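# Chapter 7: Teaching the Grip

Cloth is where a home-built gripper gets interesting! A block keeps its shape when you squeeze it. A sheet folds, slides and hides its own corners, and your build has to cope with all of it.
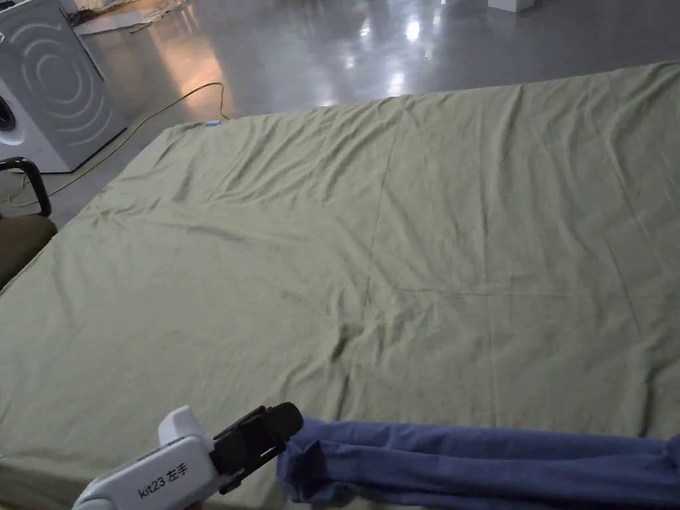
Start with the hand-held version. You carry the jaws yourself, so you can feel what a good pinch needs before you write a line of control code – and you'll use that feel in every exercise from now on.

Pick two fabrics in different colors. Spread the larger one out and work with the smaller one on top.

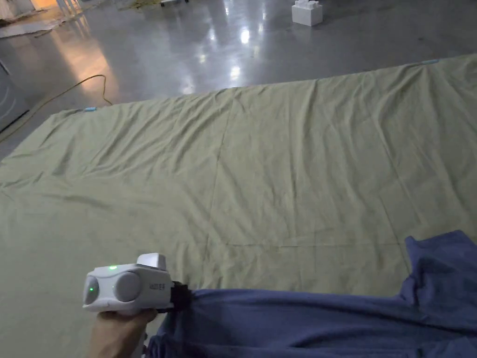 *Reading time: 14 minutes*

Gijs Groen's first Anura jaws closed far too hard. He softened the fingers, tried again, and filled 84 pages of a notebook on corners alone. We'll borrow freely from those notes.

Check your screws before each session. A loose finger pivot feels just like a bad grip, and you can lose a whole evening to it. 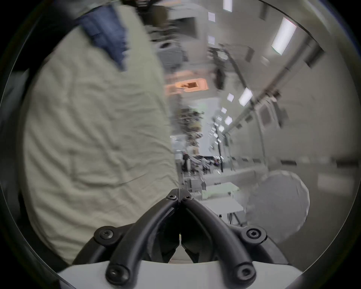
Keep the hex key within reach, and write down every change you make to the fingers, even the ones you undo. By the end of the chapter you'll have a pinch you can repeat, and that's a wonderful thing to own.

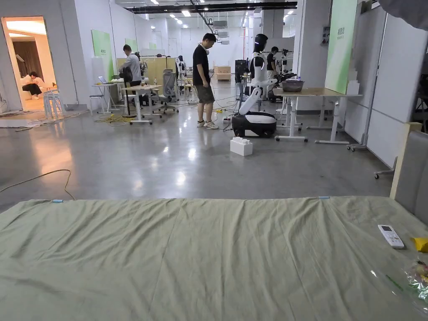
## 7.1 Finding a Corner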